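Open day at Wistholm

Members who signed up for the Wistholm visit met Shahla Ranjbar at the front desk on 8/28/21 and were taken straight to the robotics room. There were 19 of us, so we went in by turns.

Ehsan Rostami ran the demonstration. He works with two-armed robots on kitchen jobs — cups, bowls, a toaster — and said that stacked cups are harder than they look. The fingers have to hold the rim of the upper cup without taking the lower one along. He answered questions on cost, safety and training for longer than planned.

Aino Lappalainen then showed the workshop next door, where parts are tested and cables replaced.

A second visit is set for September. Give your name to Touran Ghaffari if you want a place. Parking is in the Toledo lot, and the fee is 3 dollars. 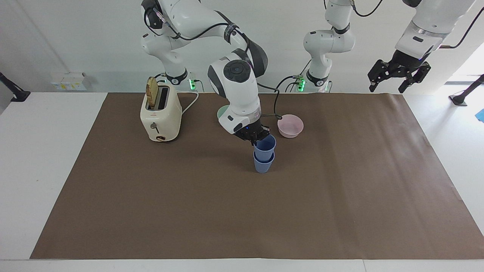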